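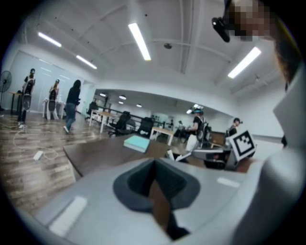 Open office space, white walls and ceiling.

Drasico Track Notes - README

Drasico is a text dataset of game music listings. Each row covers one track and gives the track title, the game it comes from, the composer credit as printed in the game or its manual, and a short listener comment where we had one.

Contents
tracks.csv - 2,780 rows, one per track
comments.csv - 1,358 listener comments, linked by track_id
games.csv - platform and release year for each game

No audio is included.

Sources
Most rows come from the Sernorine fan archive, copied in August. The rest were typed in from the Albers soundtrack lists. Where the two disagreed on a title, we kept the Albers spelling and put the other one in alt_title.

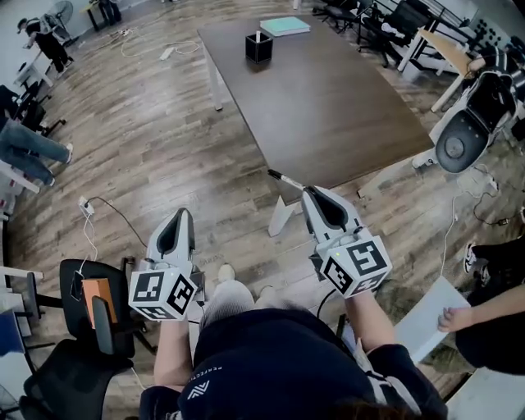
Composer credits were checked by hand for 2,448 tracks. The others have credit_checked set to 0 and should be used with care, mainly older handheld games with one credit for a whole sound team. Paper lists were marked up in pen, a black-and-white marker like the one held in the right gripper, then entered into the sheet. Remixes and medleys are listed under the original composer, with the arranger in a separate column.

Known problems
- 3 games have two regional titles and appear twice
- Comments keep their original spelling and line breaks
- Loop lengths are missing for all Plulleck titles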